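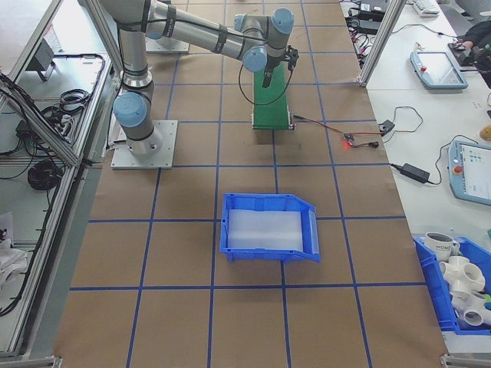 Paper, Tape and Bins: Your Questions

I've been covering work surfaces with brown paper and ruling them off with tape for years now, first on my own bench in Wadden and then on pretty much any surface people would let me near. The Troltuleck page on it has had more mail than everything else I've written put together, so I finally sat down and pulled the questions into one place. If you only want the short version: brown paper underneath, blue tape lines in a grid on top, and a blue plastic bin with a sloped open front and a piece of foam in the bottom. You could stop reading there and do fine! But people do like the details, and so do I.

Why brown paper? Isn't it a bit flimsy?

It's tougher than it looks if you buy the heavy stuff. I like it because I can write on it, I can see small parts against it, and when it gets grubby I roll it up and start over. White paper shows every fingerprint and gives me a headache under bright lights. I tried a green cutting mat for a while and kept losing green things on it, which I suppose I should have seen coming.

What tape do you use?

Blue painter's tape, the narrow kind. Mine comes from Fororton, but whatever your hardware store has will do. Please test a corner first. Some tapes lift the top layer of the paper when you peel them, and then you've got a fuzzy strip that collects dust forever. Blue shows up nicely on brown without shouting at you. I've used yellow too, and it was okay in daylight and nearly invisible at night.

How big should the squares be?

Depends what's going on them! Put your most-used bin down on the bare paper, draw around it, and leave a hand's width on every side. That's your square. If your bins are all different sizes, go by the one you move the most and let the others sit where they sit.

Does a bin have to fit inside a square?

Nope. I get this one a lot, usually from very tidy people. A bin sitting right across a line is fine as long as it goes back to the same spot each time. The lines are there to help you say "third row, next to the edge" to someone else, or to yourself tomorrow morning. If it really bugs you, shift the tape. It's tape.

How do I get the lines straight?

Start from the longest straight edge you've got and measure in from that one edge only. I make little pencil ticks down both sides, pull the tape across from tick to tick, and don't press it down until both ends look right. Then I run a cloth along it. Do all the lines in one direction first, then all the others. My first grid leaned so badly that a friend asked if it was meant to be a diamond, and I left it that way until November out of pure stubbornness.

My paper bubbles and wrinkles. Help?

Let it relax! Paper that's been rolled up tight wants to stay rolled up. Unroll it the night before and lay it face down with something flat and heavy on the corners. When you fix it, tape the middle of each side before you do the corners, pulling gently outward as you go. And don't leave it next to a radiator. Damp weather will still get you now and then — I just live with a small ripple until the air dries out.

Why the bins with a sloped front?

So I can get my fingers in without lifting anything. With a straight-sided box I end up tipping it, and then I'm picking washers off the rug. Point the open side toward wherever your hand comes from. Mine face right because I stand on that side, and my left-handed readers can turn theirs around with my blessing.

What's the foam for?

Noise, mostly, and scratches. Metal parts dropped into bare plastic make a horrible clatter, and painted ones get chipped. I use a flat sheet of white packing foam, the thin kind you can nearly see through, cut a touch smaller than the bottom of the bin so I can pinch it out by an edge. Don't glue it! I glued mine once and spent a whole evening scraping. Save the sheets that come around electronics and plates, they're exactly right and they cost you nothing.

Blue bin on top of blue tape, doesn't that get confusing?

It never has for me. The bin is a big chunky thing and the tape is a thin stripe. If you're color-coding, though, pick one meaning for blue and stick with it.

What about cables?

I leave them loose across the paper while I'm still moving things around, then put a small strip of tape over each one when the layout has settled. Fold the end of the strip under itself so you've got a tab to pull. Anything you need to read or press is better off on a side table, so the grid stays clear for the stuff you're handling.

Can I do this on the floor?

Sure, for a short job. Kneel on a cushion, and keep your shoes off it. On carpet the paper tears as soon as you lean on it, so put a board down first. At the Wattimena workshop I did a big floor layout with 2 layers of paper and was very glad of the second one by lunchtime.

How often do you replace it?

When I can't read my own notes anymore, or when something oily has soaked in. A torn spot I'll patch with a square of fresh paper from underneath, taped on the back, so the surface stays smooth. It's a bit fiddly but it saves pulling up a whole grid for one hole.

Will the tape leave marks when I take it all up?

On the paper, who cares, it's going in the bin anyway. On the bench itself, take it up slowly and pull it back low over itself instead of straight up. If there's gum left behind, warm soapy water and a bit of patience usually shift it. Try the underside of the bench first if it's a nice one.

Can I send you a picture of mine?

Yes, please do! I love seeing them, wonky ones included. Answers can take me a while, and if your question is one I haven't covered I'll add it to this page.

Last updated 6 May 2023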